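시뮬레이션으로 모은 시연 데이터, 진짜 쓸모가 있나요?

자유게시판 > 로봇학습 | 댓글 7

모래톱7
2023년 9월 8일
Rovov 환경에서 텔레옵으로 시연을 모은 지 한 달쯤 됐습니다. 식탁 위 물건 집기 과제 하나에 에피소드 100개를 채우는 게 8월 목표였고, 숫자는 채웠습니다. 그런데 학습을 돌려 보니 물건 배치가 조금만 바뀌어도 팔이 엉뚱한 데로 갑니다. 팀에서는 "더 모으면 된다"고 하는데 저는 잘 모르겠네요. 배치를 무작위로 섞는다고 다양성이 생기는 건지, 그냥 이상한 장면만 늘어나는 건지. 같은 세션에서 뽑은 화면 올립니다.
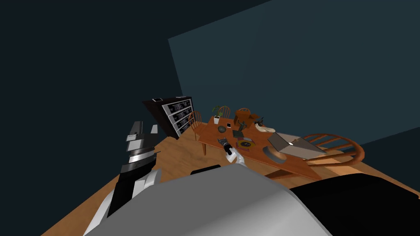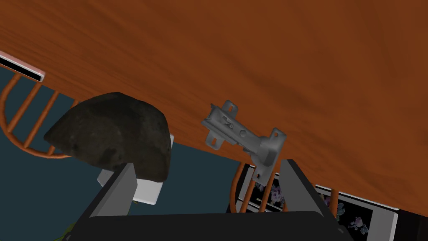
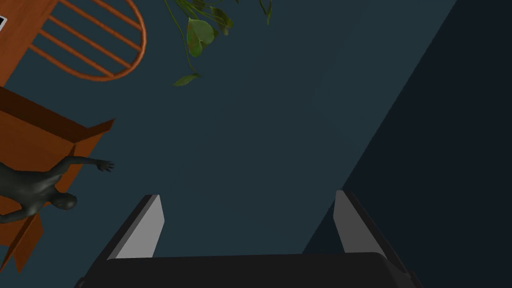
첨부 3장: 같은 방, 서로 다른 화면. 첫 번째는 식탁 전체, 두 번째는 경첩과 돌, 세 번째는 벌어진 그리퍼와 왼쪽의 마네킹 모형.

철사고양이
두 번째 화면에 경첩이랑 돌이 같이 있는 거 보고 한참 봤습니다. 식탁에 저게 왜 올라가나요. 물체 라이브러리에서 아무거나 뽑아서 뿌리는 설정이죠? 그렇게 모은 데이터로 "가정 환경"이라고 쓰는 논문들, 저는 안 믿습니다.

pelkonen유저
윗분 말씀에는 반대합니다. 그릇이랑 컵만 놓고 모으면 그릇이랑 컵만 집는 정책이 나와요. 경첩처럼 생김새가 까다로운 물체가 섞여야 파지 자세가 다양해집니다. 저희는 Pelkonen으로 옮긴 뒤에 일부러 공구류를 넣었고 결과가 나아졌습니다.

철사고양이
나아졌다는 게 시뮬 안에서 잰 성공률이면 의미 없죠. 실물에서 재 보셨어요?

pelkonen유저
실물은 아직입니다. 그건 인정. 그래도 시뮬에서도 못 하는 게 실물에서 되진 않으니까요.

밤샘라벨러
라벨링만 2년 한 사람입니다. 저는 세 번째 화면 같은 게 더 걸려요. 손가락 사이에 아무것도 없고 가운데는 전부 청록색 면인데, 저런 프레임이 에피소드마다 얼마나 들어가는지 확인해 보셨나요? 손목 시점에서 과제 물체가 안 보이는 구간이 길면 모델은 거기서 배울 게 거의 없습니다. Clukley 내보내기 옵션에 구간 자르기가 있으니 한번 써 보세요.

모래톱7
자르기는 안 했습니다. 이동 구간도 정책이 배워야 한다고 해서 통째로 넣었어요. 첫 화면처럼 식탁이 다 들어오는 시점이 같이 있으니 괜찮다는 논리였는데, 그 시점도 크게 기울어 있어서 저는 찜찜합니다.

relletti탈출러
시점 기울어진 건 카메라 외부 파라미터만 일관되면 상관없어요. 사람 눈에 불편한 거랑 모델한테 나쁜 건 별개입니다. 제가 보기엔 조작자 수가 문제예요. Relletti 쓸 때 혼자 다 모았다가 제 손버릇만 그대로 베낀 정책이 나왔습니다. 항상 왼쪽에서 비스듬히 접근하고, 집기 직전에 꼭 한 번 멈칫하고. 조작자 5명으로 나눠서 다시 모으니 그 버릇은 사라졌는데 대신 접근 방식이 제각각이라 학습이 더 오래 걸렸습니다. 공짜는 없더군요.

모래톱7
저희는 조작자 2명입니다. 둘 다 오른손잡이고요. 일단 구간 자른 것과 안 자른 것을 같은 설정으로 돌려서 비교해 보겠습니다. 데이터를 더 모으자는 얘기는 그 결과 나올 때까지 보류해 달라고 했고요. 경첩은 빼지 않고 물체별로 성공률을 따로 뽑아 볼 생각입니다.

밑에 참고하실 분 계실까 해서 덧붙이면, 배치 시드는 에피소드마다 바꿨고 가구 위치는 고정입니다.

철사고양이
가구 고정이면 방은 하나라는 얘기네요. 비교 결과 올려 주시면 보겠습니다만 기대는 안 합니다.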